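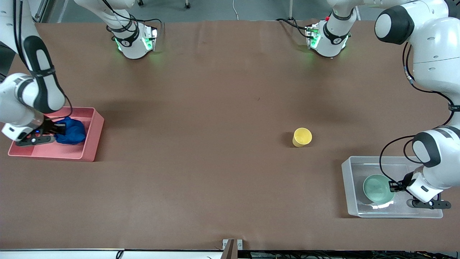 December
Minutes taken by Nelli Riihimäki

Irnley Shared Workshop, two-arm table build. Meeting opened at 7:15 p.m. in the back bay.

1. Previous minutes
Accepted with one correction: the spare power supply is on the Garrido shelf, not in the metal cabinet.

2. Table and covering
Brown paper stays as the work surface for now. It creases near the middle when the trays are dragged, so trays are to be lifted. Peltent quoted for a rubber mat; the sample was too dark and threw off the color thresholds for the black fingers. No order placed. Paper to be replaced when torn, and the roll kept under the bench.

3. Arms
Both arms were re-zeroed after the base bolts were tightened. The left arm had drifted at the wrist by nearly 30 mm at full reach. After tightening, the error was too small to measure with the steel rule. The right arm was within limits and was left alone.

Maximum joint speed remains at 15 percent while anyone is at the table. A request to raise it to 50 percent for unattended runs was discussed and refused until the stop button has been moved to the near side. Nelli to move the button.

4. Grippers
Cloth: the right gripper holds the blue cloth well by an end and poorly by the middle of the pile. Agreed to aim for an end and to lower the fingers to just above the tray floor. The pink tray slides if the fingers touch down. Double-sided tape to be tried under two corners.

Bowl: the left gripper is to take the green bowl by the rim. Closing force was set too high and the bowl tipped toward the fingers. Force limit reduced in the config file; old value kept as a comment. The clear tray reflects the overhead lights and the depth reading on its floor is not reliable. Height is to be taken from the bowl rim instead.

Cup: the yellow cup is not assigned to either arm yet. It stays between the trays as an obstacle until the hand-over routine is written.

5. Cables
The loops near the wrists are long enough for the present range and should not be shortened. The wires and connectors at the near rail need labels and a proper tray. Avby brackets fit the rail, but the screws supplied are too short. Longer ones to be bought from petty cash.

6. Logging
Each run writes 700 lines, mostly joint temperatures. Temperature to be written only when it changes. File names to start with the arm, then the object.

7. Open actions
Move stop button: Nelli
Tape under pink tray: whoever is in first
Labels and screws for near rail: carried over
Hand-over routine, first draft: next meeting

Closed at 8:40 p.m. Arms parked and power off at the wall.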